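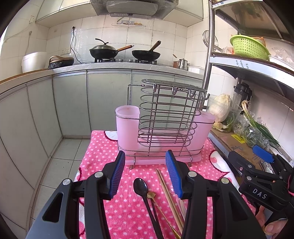 Fig. 1. Spoon on dotted fleece.

Courses > Costume Workshop > Handouts > Unit 9
Tue 30 July | Desmond Calloway
Syllabus Notes Readings Contact

Unit 9: Dyeing tights for party costumes

Fiber content decides the dye. Nylon takes acid dye. Cotton takes fiber-reactive dye. Polyester needs disperse dye and a near-boiling bath, and is not covered until October. Read the label before buying; blends dye unevenly, and spandex loses stretch in a long hot bath.

Bath for one pair, nylon:
- water, 2,000 ml
- white vinegar, 30 ml
- Prondar acid dye, yellow, dissolved first in a cup of hot water

Wet the tights fully before they go in. Raise the heat slowly and hold at a low simmer for 30 minutes, stirring often. Let the bath cool with the tights in it. Rinse until the water runs clear. Dry flat, out of the sun.

Color on a stretched leg is paler than color in the bath. Test on the toe, pulled over a jar. Dark shades go on in two baths.

Keep dye spoons and pots out of the kitchen afterward.

Reading: Arnardóttir, ch. 2, and the Vídalín notes on wigs, p. 32. Bring one pair of white tights to the next session.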